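Rasha Khasawneh: "A footballer's name opens the gate, but it does not pay the electricity"

Rasha Khasawneh played 3 seasons as a left back in the top division and was called 2 times to the national squad. She says the second call was a mistake of the telephone operator, and she laughs when she says it. Now she is thirty-eight years old and she runs the Najjar Ground, a sports field with changing rooms and one long low building, which she bought with her savings after her knee finished her career. In the August holidays the ground was full of children every morning. I met her there when the school year had already started and the mornings were quiet again.

We spoke in the office beside the changing rooms. She had made tea before I arrived and she did not ask whether I take sugar.

"I want to say first that I am not a charity," she told me. "People write this about me and then the water company reads it and thinks I am rich. I have a field. I let people use the field. Some of them pay and some of them cannot pay, and I know which is which."

The ground stands on the edge of Medlow, between the bus garage and the old canning factory. When she bought it, the pitch had been closed for several years and the grass was as high as her waist. Her former coach, Munther Abu Hammour, came to look at it with her on the first day. He walked from one goal to the other, came back and advised her to sell.

"He was right as a businessman," she says. "But he is still here each Thursday, no, I should not say which day, otherwise the parents will all come to complain to him about the teams."

Abu Hammour trains the older girls without a salary. I found him later by the fence, repairing a net, and he was not willing to be interviewed at length. "She was a better player than the newspapers said," he told me. "She had only one foot, but it was a very good foot." Then he asked me to hold the end of the rope.

The girls' section is the reason why I had asked for the meeting. It began with one team, and today 617 children are registered at the ground, more than half of them girls. The fee is paid by the term. Families who cannot manage it speak to Khasawneh in private and the matter is closed in the same conversation. She does not keep a list of these families, and she became a little cold when I asked her about it.

"When I was eleven, my father had to bring a paper to the club to prove what he earned," she says. "He stood at the counter and the other fathers were behind him. I remember his shoes. So here there is no paper."

Her parents still have not seen a full match at Najjar. Her father does not like to sit outside in the wind, and her mother says football is too slow for her. They follow handball on the television. Khasawneh tells this without any bitterness, and she has put a heater in the clubroom in case they change their mind.

The money is a constant worry. The local firm Hinel pays for the shirts, and its name is printed on them, larger than she would like. The lights are old and use too much current. Last winter she turned off one side of the pitch for two months, and the teams trained on the other half. Some parents offered to collect for new lamps, and they brought her an envelope with 500 in it. She accepted it after three days of thinking.

"I am not good at receiving," she says. "Firdevs had to tell me to write a thank-you letter. I had written only the word 'received'."

Firdevs Özkan was her room-mate when both of them played away from home, and they have stayed close friends. Özkan was a goalkeeper. She now does the accounts of the ground in the evenings, after her own work at a dentist's practice, and it was she who found that the club had been paying for a telephone line which did not exist any more. I spoke to her by phone, on a line that exists.

"Rasha believes that if she opens the gate at seven, the rest will arrange itself," Özkan said. "Often it does. But somebody must also answer the letters."

I asked Khasawneh if she still follows the professional game. She watches it less than before. She is pleased that the young players have proper contracts, and she finds the interviews after the matches boring, since everyone has learned to say the same five sentences. In her time, she says, the players said foolish things, and the next day the whole town discussed them in the bakery.

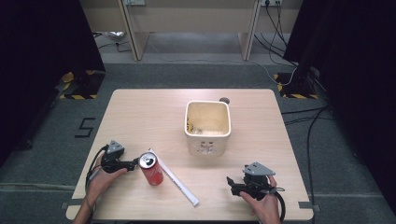 She was herself once fined for such an interview. After a defeat in Atthorpe she told a radio reporter that the home side had watered only the part of the pitch where she was running. The club asked her to apologise, and she apologised to the groundsman but not to the club. The fine was taken from her August pay. "It was wet only on the left," she says. "I have not changed my opinion."

About the knee she speaks less. There were three operations, and after the last of them the surgeon said that she would walk well and should be satisfied with that. She was not satisfied for a long time. She lived with her sister, slept late and refused to go near any stadium. The person who brought her out again was Yae Hosoda, the physiotherapist, who treated her for almost a year and then one morning simply moved their appointment to a public park.

"She had a ball in her bag," Khasawneh says. "She is a terrible player, Yae. She kicks with the toe. I could not stand it, so I started to correct her, and when I looked at the time we had been there for two hours."

Hosoda comes to the ground now and then to look at the sprained ankles, and her own daughter plays in the under-tens. The daughter, I was told, does not kick with the toe.

The next plan is a second changing room, so that the girls and the boys do not need to wait for one another in the cold. The drawings are ready and the council has asked for two corrections, one about the drain and one about the width of a door. Khasawneh has measured the door again herself. Carys Skyrme, the builder who made the drawings, thinks that the work could begin in spring if the bank answers before the end of the year.

I asked what she will do if the bank refuses. She stood up, closed the window and looked for her keys, because the first group was already at the gate.

"Then they will wait in the corridor, like we did," she said. "But I will ask another bank."

Registration for the new term at the Najjar Ground is open until 2026-09-28. Parents can come to the office in the afternoon, and the child should bring shoes for grass.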